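Walker's Set-up Guide: Casalberg Hut Route
Section 5. Booking and packing before you leave

Saturday, January 8, 2022 | by Jad Hourani
Filed under: Trip planning > Huts and trails

1. Book the Golleck hut first, then the train. The tourist office suggests the other order. I would want to see them get a refund on that ticket.

2. Write down your booking number on paper. The route app claims to work offline. Mine stopped working at the Matar bridge.

3. Carry cash. The card reader at the hut is described as "usually available," and I'd read that sentence slowly.

Note: The brochure gives the climb as 441 meters. It leaves out the dip after the bridge, where you lose 141 meters and have to earn them back.

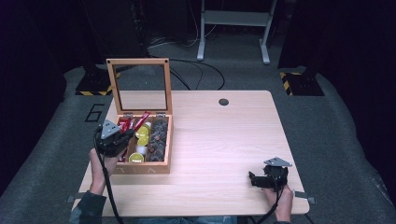
4. Pack food for one more meal than the plan calls for. The hut kitchen closes early outside August, and the "welcome snack" on the website is a generous name for a biscuit. Bring your own hot drinks too. A wooden box with a glass lid and compartments inside is fine on a table at home, but for the trail, tip what you need into a small bag.

5. Check the weather for Golleck itself. The forecast for Setthorpe is for a town in a valley, whatever the hut's website says.

CAUTION: Above 2000 meters the painted markers are far apart. "Well signposted" was written by someone in good light. If you can't see the next marker, go back to the last one and wait.

Last updated: January 2022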